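Pivuden Kitchen Handling Project: Progress Report to the Kelleo Fund
Period two, equipment and spending

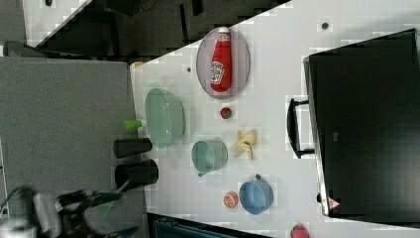

Ailsa Paterson wanted to know, before she read anything else, whether we had bought the second arm yet, and if we hadn't, what the money was doing. Fair questions, and they came back on the draft within the hour, so they go first.

We have not bought the second arm. The money is sitting in the project account, where it is very safe and picks up nothing.

The quote we budgeted against came from Troso last January. It covered the arm, the mounting plate and a controller. The new quote covers the arm. The plate and controller are now listed as accessories, in the way that wheels might be an accessory to a car. Noemi Escobedo has been on the phone to them twice and got the plate put back in. The controller is still under discussion, and she has asked Ambrose for a competing price, mostly so that Troso will hear about it.

Meanwhile the work goes on with one arm. The tabletop setup is the one you approved: cups, bowls, a plate, toy food and a ketchup bottle, with the big black appliance alongside. The toy food line was queried by your office last time, so for the record, we remain happy with it. A plastic banana costs very little and does not have to be replaced at the end of the week. We have claimed $100 under this heading and expect to claim no more.

Gripper fingers are another matter. We planned for one spare set and have gone through it. Smooth round things are hard on them, and so are the people who tighten the screws. We ask to move $300 from travel to spares. Travel can stand it, as the one trip we had planned was to see Troso's showroom, and relations being what they are, we would rather stay home.

Spent or committed so far on the small-equipment line: more than $500, nearly all of it on cables, clamps and brackets. I had put down a much smaller sum for cables in the original budget. I can't now reconstruct why. Anyone planning a similar bench should take their cable figure, double it, and then go and find out what the connectors cost.

Floor space has been looked at again. The second arm will fit on the far side of the table if the gray surface next to it can be shortened, and we have asked the building office whether it may be. They have sent a form. The form asks for the serial number of the equipment to be installed, which we will have once we buy it, which we would like to do once we know it fits. Noemi has written "to follow" in the box.

What we need from you:

Approval to move the $300 to spares.

A yes or no on paying for the controller separately, should Troso hold out.

An extension of 2 months on the purchase deadline for the arm. Ambrose says its price will reach us well inside that. Ambrose has said so before, in writing, and I can forward the emails if Ailsa would like them.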